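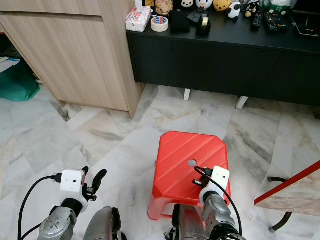 6/27/19. Stool claims, second go. The Folura sheet says the moulded stool is "stable on all hard floors" and I still don't believe it, mainly on account of the word "all". Parveen thinks the pattern on the seat settles the grip question. I don't see how. The diagonal ridges are on top, where you sit, and do nothing for the feet. What bothers me more is the legs. They splay nicely enough, but towards the bottom edges the red goes lighter and lets light through, so the plastic is thinner there, exactly where I would want more of it.

Rig for today: seat loaded with sandbags to 30 kg, sideways pull at seat height with the spring balance, slow. Marble tile only. The Drondurport people asked for vinyl as well but that can wait until we trust the numbers on one floor. Three pulls on each side.

Humaira did the pulling and I read the balance. First set looked fine, then I noticed one foot was sitting on a grout line, so that set is struck out. Moved it fully on to one tile and started again. Pull before slip was then lower on every side. I don't want to make much of this. The balance sticks at the low end and I could talk myself into either answer.

Danish's note from December has the same model "sliding freely" on polished stone. No load written down, no mention of whether the floor had been mopped. Not usable, and I would like us to stop quoting it in the Skustcombe file.
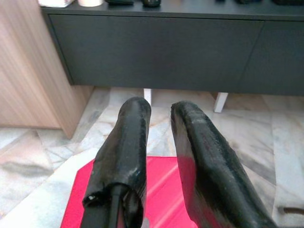
Something flat and red on the marble, dark cabinet behind.

The floor itself is a nuisance. With all that grey and beige veining you can't tell a smear from the stone, so "clean and dry" in the method means wiped with the blue cloth and left for 30 minutes. Checking by eye is no good. Noelia wants to add a wet run. Fine, but a measured amount of water, please, and not a splash from the kettle.

Seat hole: the sheet calls it a "ventilation and carrying feature". You can get a finger in and lift it, I'll give them that. Ventilation I leave to their imagination. Farzana wonders if cracks would start from the edge of it. Possible. We have had six samples through from Sandhu and no cracks on any, but all of them are new and none has been left out in the sun, so that tells us very little.

Also tried sitting on it with weight well over to one corner. The leg bowed out more than I liked and came back. No mark that I could find afterwards with the lamp. Not a test, don't put it in the table.

Where I am: happy to say it stands level on this floor and takes 30 kg without complaint. Not happy to sign "stable on all hard floors", and not happy with our slip figures either.

To do
– borrow a better spring balance, or check ours against known weights
– measure leg wall thickness top and bottom, all samples
– repeat dry pulls with someone else reading (Farzana?)
– ask Sandhu what load Folura used, in writing this time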